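3.2 What people did with the labels

I'll admit I went into this part of the study expecting the wording to matter most. We'd spent most of January fussing over it, swapping "Start" for "Begin" and back again, and I was rather attached to the final set. Then we sat 192 library visitors down in front of the Jikirer self-checkout panel and watched what they did.

Most of them went for colour first. Of the 573 presses we logged in the opening round, the ones made before anyone had looked at a label were nearly all on the brightest button going. When I asked people afterwards what the label had said, I got some lovely guesses (one person was sure it said "Tea"). The Sirimari branch was no different from Wan, even though its visitors were older and a lot more patient with me!

Pale buttons did badly. A white cap on an off-white face, like the leftmost one in Figure 4, has very little to separate it from what's behind it, and small lettering above it can't do much to help.

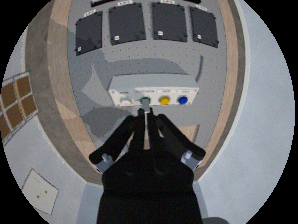 Figure 4. Control box with four coloured buttons, each with a small printed label above it.

3.3 Changing the order

For the second round I kept the colours and shuffled their positions, with 21 visitors who hadn't seen the panel before.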